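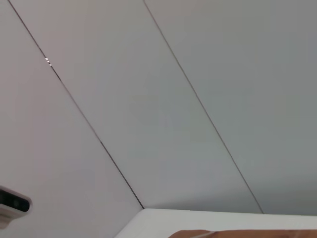
Wrist cam, arm pitched up at the ceiling. Panel seams, white edge along the bottom, fingertip sliver bottom right, sensor housing in the left corner.

README - Clultero cell, wrist camera setup and upkeep

Maintained by Hélder Azevedo. Arm side questions to Ermelinda Rebelo.
Last edit 5 May 2025. Older notes (before October) are in the archive folder, mostly wrong now, don't use the offsets from there.

What this covers

One arm, one two-finger gripper, one small camera on the wrist. How to mount it, how to check it, what to do when it drifts. Logging format is in the other file. Controller is the Derell one, still on the old firmware, leave it.

Park pose

New since last version. Arm parks with wrist camera tipped up to the ceiling. Steep angle, seams should run diagonal, top edge down toward the lower right. Plain panels are good for this, no lights or vents in that patch, so exposure settles fast and dirt on the lens shows up as dirt.

What a good park view has:
two thin dark seams, parallel, unbroken apart from the small offset in the first one about two thirds of the way down
the white edge low in the view, from near center out to the right
a thin strip of tan fingertip at the very bottom right, no more than a sliver
black front strip of the sensor unit in the bottom left corner

If the fingertip takes up more than a sliver the camera has sagged. If it's gone completely somebody has pushed the bracket up, or the gripper came back closed from the last job. Check gripper first, quicker.

If the sensor corner is missing the base yaw is off. Re-home, don't touch the camera.

Small bright specks on the left seam are on the seam. Spent a good while cleaning the lens over those. They are in the park view and they stay in the same place against the seam when the wrist rolls. Lens dirt stays put in the image instead.

Mounting the camera

1. Arm to service pose, e-stop in, tag on.
2. Old bracket off. Two screws, they're short, use the magnet tray.
3. Wipe the flange. Dry cloth only.
4. New bracket on, screws finger tight.
5. Cable through the wrist clip with a loop left in it. Roll the wrist by hand both ways before you tighten anything. Cable must not go taught at either end.
6. Tighten. Small driver, stop when it stops.
7. E-stop out, go to park, compare with the reference at the top of this file.
8. Save a new reference only if Ermelinda has signed off the arm side. Otherwise compare and leave.

Don't use thread lock. Had to drill one out.

Exposure and white balance

Both locked after warm up. Gain fixed. Procedure: park, wait for the image to stop changing, lock, write the values in the cell log. The ceiling goes a little bluer and duller toward the right side in park, left panel is the brightest. Normal. Don't try to flatten it with white balance, the colors on the table go wrong if you do (the tan tips end up pink, and the tip tracker loses them).

Do not lock exposure with the arm over the table.

Fingertips

Tips are a wear part. Counter in the controller, swap at 2,000 cycles or when the surface looks shiny, whichever is first. Current pair was at 1,822 at the last check so they are due, spares in the Zivano drawer. Both at once, never one. After a swap the sliver in park may sit slightly different, so redo the reference, see step 8.

Write the swap in the log. Date, counter, initials. Then reset the counter, it does not reset itself.

Routine checks

Every start:
park view against reference
cable loop still in clip
gripper open and close once, listen

Every 18 runs:
lens wipe
bracket screws, touch only, don't crank
clear the buffer on the capture box (it fills up and drops images without an error)

After any hard stop:
all of the above, plus hand-eye calibration. No exceptions even if the park view looks fine. A small twist in the bracket barely shows on a flat ceiling but it's obvious at the table.

Hand-eye calibration

Board is in the flat case behind the Dankwa rack. Full set is 264 poses. The short set is for a quick look only, don't save from it. Script walks the poses on its own but stay at the pendant. Skip poses where the board is half out of view, script flags most of them, not all.

If the residual comes out worse than last time: check board is flat, check the screws, run again. Still worse, tell Hélder before you save.

Known problems

Image freezes in park, arm still moves: connector at the wrist. Reseat it. Been reseated a lot, order a new pigtail.
Soft image on one side: lens ring loose. Quarter turn, recheck focus at the table, not in park.
Park pose off by a bit after power loss: home twice. Once is not enough on this arm, don't know why yet.
Tips don't meet evenly: one seated wrong. Take both off and start over.

To do

Strain relief for the wrist cable, the clip is not really enough
Script to compare park view automaticaly, seam lines should be easy to fit
Move the cycle counter somewhere it shows on the start screen
Label on the Zivano drawer, second request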